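Why does a paper cup wear ridges?

Grown-ups buy hot drinks in paper cups all the time, and a lot of those cups have a bumpy brown coat on the outside. People will tell you the bumps are there to keep the drink hot. Are they right? Let's not believe it until we have thought it through.
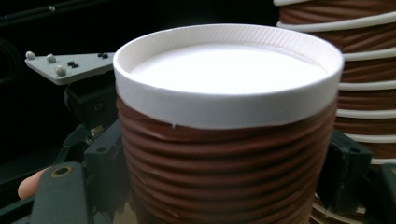
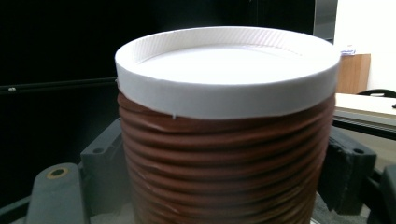

Brown ridges below, smooth white at the top.

Start with what heat does. Heat moves from hot things to cooler things. If you pour hot chocolate into a thin paper cup, the heat goes through the paper and into your fingers, and you say ouch. A thin sheet of paper is not much of a wall.

Now think about bumps. When you hold something ridged, your fingers rest mostly on the tops of the ridges. Between the ridges are little gaps, and the gaps are full of air. Air that stays still is slow at passing heat along. That is why a woolly jumper works, and why birds fluff up their feathers in January.

So the first claim, that ridges make a cup easier to hold, seems fair. Less of your skin touches the cup, and there is air in between.

The second claim is that ridges keep the drink hot for ages. I am much less sure about that one. A drink loses a lot of its heat from the top, as steam. You can put the thickest coat in the world on a cup, but if the top is open the heat still floats off. It would be like going out in the snow in a big coat with no hat. If you want your drink to stay warm, ask for a lid first and worry about the ridges later.

Try it yourself

You don't have to take my word for it either. Bianca Ciobanu's class tested this with warm water from the tap, which is safer than water from a kettle. You will need a grown-up, a thermometer, two plain paper cups and two ridged ones of the same size, and lids for one of each.

Pour the same amount of warm water into every cup. Write down the temperature at the start, then wait 5 minutes and measure again. Put the lids straight back on after you measure! Do it again after another 5 minutes.

Before you look at the numbers, write down your guess. Sibusiso Zulu guessed that the plain cup with a lid would beat the ridged cup without one. Do you agree with him?

One test is not enough, by the way. Perhaps one cup was standing in a draught, or somebody poured a bit too much. Do the whole thing again on another morning and see whether the cups finish in the same order. If they don't, something else is going on, and you will have to work out what.

What about the rolled edge?

Plenty of paper cups have a rolled lip. Some people say it is there so that you don't cut your mouth. Maybe that is part of it. A rolled edge is also much stiffer than a flat one. Take a sheet of paper and try to stand it on its side. It flops. Roll it into a tube and it stands up quite happily. The roll helps the cup stay round when you squeeze it, and it gives a lid something to grip.

And can you recycle them?

Be careful here. "It's paper, so it goes in the paper bin" sounds sensible, but many paper cups have a thin layer of plastic inside to stop them going soggy. Some recycling centres can peel the two apart and some can't. Look up the rules where you live before you choose a bin.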